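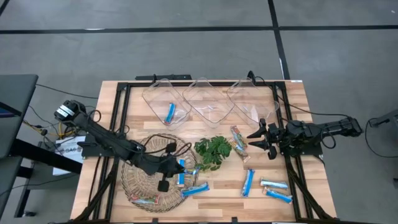

Snack bars, a basket and two robot arms, ready for a lesson.

How does a robot learn to tidy up? Much the way you learned to tie your shoelaces, with a patient person showing it how, again and again (and then, I'm afraid, again).

At Prondbridge the teacher is Edith Zapata. She can steer the arms from a distance with a pair of handles, so that when she moves her hand, the robot's hand moves too. On other robots you take hold of the arm itself and gently guide it along, like helping a very small child to hold a crayon. Either way, the computer remembers every bend and every pinch.

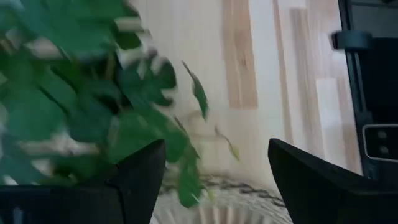
Getachew wanted to know whether once would be enough, if you did it perfectly. It's a lovely question, but no! A bar might lie a little further left next time, or be turned round, and a robot that has only seen one way of doing things gets into a dreadful muddle.

So Edith may show it the same job 200 times, moving things about a bit between turns.

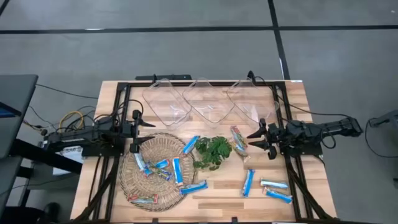
After all that practice comes the exciting part, when she lets go of the handles and the robot has a try by itself. If it makes a mess of things, she goes back and shows it some more.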